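Fliltow hand-held grippers, second month

I said in December that I would write up the Fliltow pair once I had put enough episodes through them to have an opinion. The count is now 176, of which 9 were unusable, so I suppose that is enough.

The kit comes from Olero in one case: two grippers, a charger, a calibration board and a printed card with a link to the manual. The manual is decent on setup and poor on everything else. Tracking is by fiducial markers on a cube at the base of each gripper, which means the head camera has to keep both cubes in view. Pairing took me four minutes the first time and less than one after that.

Things I measured. Logging is at 60 Hz for finger opening and stayed there, with no dropped samples in any session I checked. Battery life is quoted at three hours and I got two and a half. Finger opening repeats to within half a millimeter when cold and drifts a little after long use. Recalibrating at lunch fixes that.

The fingers are my main complaint. They are curved, with a dark pad on the inside, and they do well on handles and boxes. Cords are harder. A thin cable slides toward the tip unless you close on it square, and most of my bad episodes were cable tasks. Joaquim Bettencourt at Correia, who has the older version, uses softer pads from Somside and says they help. I have ordered a set. 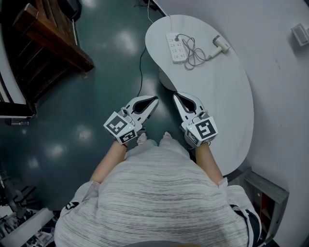 The other complaint is fatigue. The weight is fine for ten minutes, but the grip puts most of the load on the wrist, and by the end of an hour I was letting my hands drop and the markers started to leave the head view. I now cap a session at 48 minutes and have had no tracking losses from it since.

Olero's export tool writes one folder per episode with sensible timestamps. It still can't resume an interrupted export – you start over. I reported this and got a reply the same afternoon, with no date for a fix.

I'm keeping the pair. Pad results when the Somside set arrives.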